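Sterkell Football Club — Youth Match Analyst (Part-Time)

Posted 4 July 2021

Sterkell Football Club invites applications for the position of Youth Match Analyst. The analyst will report to Marilou Tagle, Head of Academy, and will support coaching staff across the under-14 to under-18 age groups.

Duties include coding match video, preparing opposition reports and presenting findings to players after each fixture. The academy played 47 matches last season, and a similar schedule is expected. Attendance at home games is required — away travel is paid by the club. 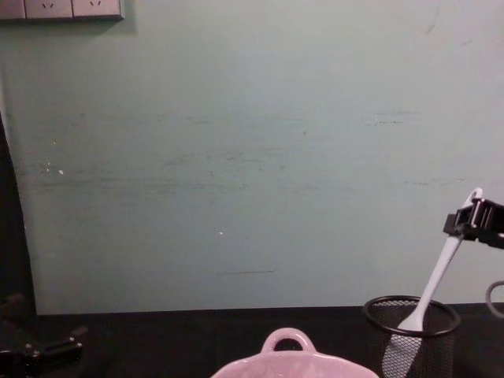 Wall outlets above a dark tabletop.

Applicants should have at least two years of experience in soccer analysis at the school, college or club level. A coaching license is preferred. The position is based at the Fedoruk Road training ground and carries a monthly stipend of $2,000. The appointment runs through January and may be renewed.

Please submit a résumé, one sample match report of your own and the names of two references to the Academy Office. All appointments are subject to a background check.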